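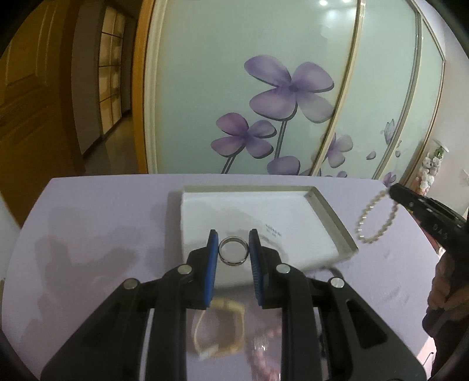
One reader wrote in to ask why her club's grippers drop every ring they pick up, even with brand new pads on. Were we gluing ours down or using tape?

Tape, all the way! We tried glue back in April and I spent a whole evening scraping it off the fingers with a plastic card (never a blade, you'll nick the finger and then the pad sits crooked forever). Double-sided tape, wipe the finger first, press, leave it overnight.

A few other things we've picked up at Kulix, which is what our Friday club calls itself this year:

Jewelry is great practice stuff. Rings, stretchy bracelets, strings of fake pearls, whatever's in the junk drawer. A ring teaches you to close gently and a beaded bracelet teaches you patience, because it swings and folds and never hangs the same way twice.

Sort small things into a shallow box lid. Put it right on the table and go slow near the rims, they catch the fingertips.

Check the pivot pins before you start. Ours on the Yimer build worked loose after 10 sessions, and the kids blamed their own hands for it, poor things. A tiny dab of thread locker fixed it.

Keep the tally on paper. We want 1,000 good pickups before the Bosora meet on 3rd July and we're at 997, so yes, I'm bringing cupcakes next time!

Old pads clean up fine with dish soap and a soft toothbrush. Rinse well and let them dry flat on a towel. If the ridges have gone smooth, swap the pad, no amount of scrubbing brings those back.

And please, label your bracelet bags. I have 13 of them and I still can't find the one with the spare clasps.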